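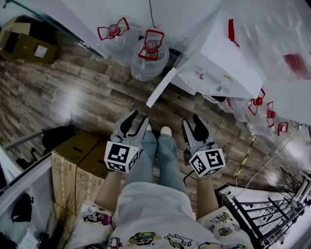

2022-05-06, the right one again

So the right gripper quit on me today, and I'm still annoyed enough to write it down before bed. We were on take 12, me on the floor in my socks, everything going nicely, and the finger readings just froze. Fingers moving fine in my hand, numbers stuck at 191. No warning, no beep, nothing! The left one carried on like a champ, so I didn't notice until I looked over the log afterward.

Tomás Caldeira said cable straight away (he always says cable). I said software, mostly to be contrary. We swapped plugs, restarted the recorder, and it came back for 2 takes and then froze again at the same number. I wiggled the connector and the reading jumped to 1000 — okay, fine, cable.
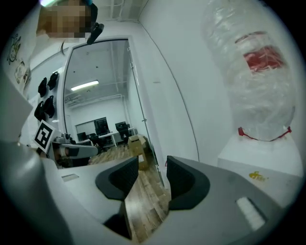
What bugs me is that we had this exact fault in February and I wrote "keep an eye on it" in the Plorngate notes and then didn't. Þröstur Kragh was pretty nice about it when I called. He wants every take after the first freeze thrown out, and he wants the recorder to stop by itself when a reading doesn't change for a few seconds. I'd asked for that too, back in the winter, but I didn't push.

My legs are killing me from sitting on those planks. Tomorrow I'll ask Barros for a new lead, tape it down closer to the wrist so it can't tug, and redo takes 9 to 12. Also bring a cushion.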